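Melis Serviced Residences
Room robot pilot: progress report to the Wavo Fund
11 April 2022
Prepared by Agnes Lunde, operations manager

Where we are

The grant covers two robots and the training of the housekeeping team over 11 months. Both machines are now in use. The supplier, Zuteck, delivered the first in October and the second after a delay of seven weeks caused by a missing wrist part. We have told Zuteck that we will not pay the last instalment until the spare set promised in the contract has arrived.

Work so far has been limited to sitting rooms and hallways. Bedrooms and bathrooms were in the original plan for this period, but we have moved them to the next one. The team asked for this, and I agreed with them. The rooms we have already started on are not yet reliable enough to leave.

What the robots do

The tasks in this period were emptying waste bins, fitting new liners and picking small items up from the floor. A housekeeper starts each task from a tablet and stays in the flat while it runs. The software that plans the tasks, Flulance, was updated twice. The second update changed the way the arms approach a bin and the team had to be shown the new start procedure, which took most of a morning.

Bins are the main job and also the main source of trouble. The thin liners we buy do not hold their shape, and the grippers sometimes close on one layer of plastic and not the other. We tried a thicker liner in one corridor. It was easier to grip but costs more, and I have not yet decided whether to change the order for the whole building.
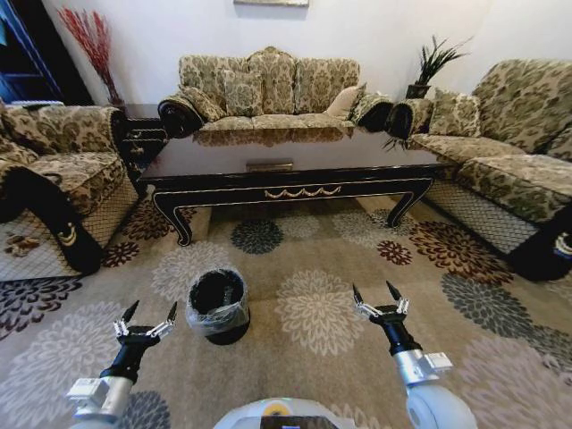

Floors have been the second difficulty. Many of our flats are let with the owners' own furniture and carpets, and strong patterns make it harder for the software to pick out small objects. Zuteck has asked for more recordings from the furnished flats and we have agreed to provide them when they stand empty between lets. No recordings are made while guests are staying.

The robots completed 2000 bin tasks in the period. Of these, 300 needed a housekeeper to step in, usually to straighten the liner by hand. The target in our application was 125, so we have missed it by a wide margin. The rate has improved since the second update, but I would not expect to reach the target before the summer.

What has changed for staff

No posts have been cut and none will be during the grant period. Hours are unchanged. The bending and lifting at the start of each round has gone down for those working with a robot, and two people with back trouble have asked to stay on those floors.

Against that, the rounds are slower. A housekeeper working with a robot finishes fewer flats per shift, and for the first weeks the others were picking up the difference without it being shown on the rota. This caused bad feeling. Urho Hakala, who represents the housekeeping staff, raised it with me and we now set a separate number of flats for robot rounds.

He also asked that stepping in to help the robot be counted as working time in its own right. It is now recorded on the tablet. Three staff have been trained to deal with simple faults and receive a small supplement for it. The supplement is paid from our own budget and is not claimed under the grant.

Some of the older staff find the tablet text too small. We have ordered larger tablets.

Spending

Equipment and training are within budget. Repairs are over, mainly because of the wrist part. We ask the Fund's permission to move the unspent travel money to repairs. A revised budget sheet is attached.

Next period

We will continue in sitting rooms, decide on the liners and begin trials in two bedrooms if the rate of stepping in keeps falling. The staff survey will be repeated with the same questions as before, and Urho Hakala will see the results at the same time as I do. The next report will include both sets of answers.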